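Two Arms, One Tabletop: Trikex Project Report
Robotics Club, Susen Technical College
August 4, 2025

Our goal this term was to get two robot arms working together on one small job: pick up a pair of earbuds and put them back in their case. Tiny things, but we learned so much from them!

We named the setup Trikex, and most of the first month went into teaching the arms to share a space. Each one has its own controller, and both talk to a program we wrote called Flelness. It checks every planned move and stops an arm if the two would get too close.

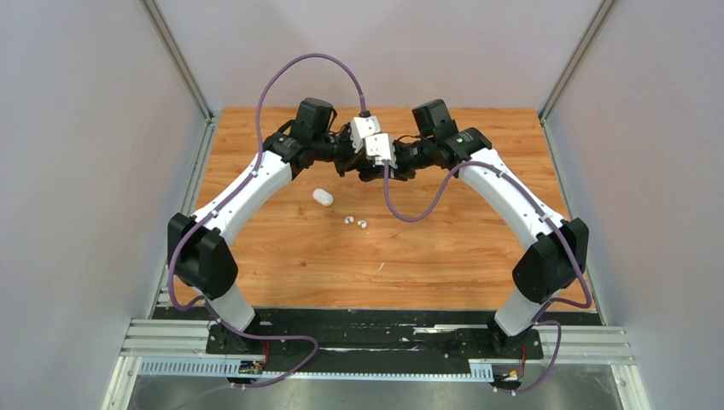
Figure 1. Both arms over the tabletop, with the case and earbuds below.

We recorded 400 practice runs by hand, then trained on them for over 2000 steps. The early results were pretty rough – the left arm liked to nudge the case away before the right one got there. Slowing the approach helped a lot, and so did starting every run from the same pose. 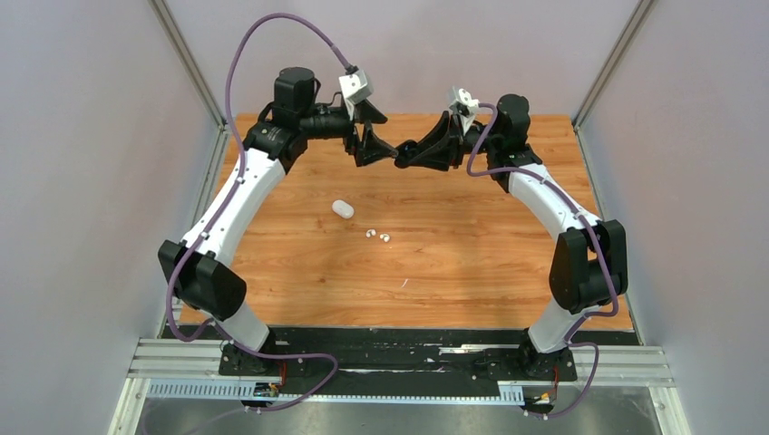 Cable routing took longer than any of us expected. We rerouted the purple cables 7 times before we were happy with how much slack the wrists had. It was fiddly work, but we were thrilled when a full run finally went through without a stop!

Next we want to try different cases and a darker tabletop. The Farías lab has offered us bench time in December, and we already have a long list of things to test.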